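Wistell Laundry Room – Questions We Keep Getting

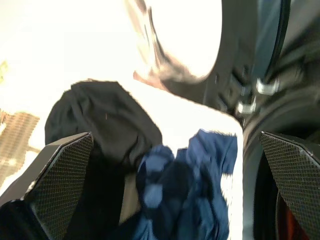 Darks, black and navy together.

Last updated May. Ask at the desk if yours isn't covered.

Where is it?
Ground floor of Wistell, past the bike store. Residents of Ansah can use it too, same fob.

When is it open?
6 in the morning till 10 at night. Last wash in by 8.30 please, the dryers take longer than you think.

How do I pay?
Card on the wall reader or a Vurkolex top-up. No coins any more. If the reader takes your money and nothing starts, write down the machine number and email us, don't keep tapping.

Can I wash black and navy in one load?
Yes. 30 degrees, short spin. New jeans on their own for the first few goes or everything else ends up with a blue tinge.

What about reds?
Not with the darks if they're new. Old faded red T-shirts, up to you.

There's lint or bits of thread on my black things. Is the machine dirty?
Usually it's a towel or a tissue in the same load. Turn blacks inside out, check pockets, and clean the dryer filter before you start – not everyone does it after. Loose thread, snip it, don't pull.

How full can I fill it?
You should be able to get your hand in flat on top of the clothes. Crammed drums don't rinse and the big machine will stop with an error. If it does, take a third out and restart, you wont be charged twice inside 12 minutes.

My load came out in one big knot.
Shake things out before they go in. Duvet covers buttoned up, or they swallow all the socks.

Someone's washing is sitting in the machine I want. Can I move it?
Give them 30 minutes after the cycle ends. Then yes, into a clean basket, lid of the machine or the shelf. Not the floor.

Can I leave my basket down there?
While your wash is on, fine. Overnight no. Baskets left get put in the cupboard and after 4 weeks they go to the Zastthorpe charity shop.

Lost sock?
Box by the door. Look inside the door seal aswell, that's where most of them are.

Is there a drying rack?
Two, folding. 100 percent wool and anything with a "do not tumble" label goes on those. Bring them back in from the corridor when you've finished.

Who do I contact?
Gaetano Piras, weekday mornings, office next to the post boxes. Leaks – ring the out of hours number on the door, any time.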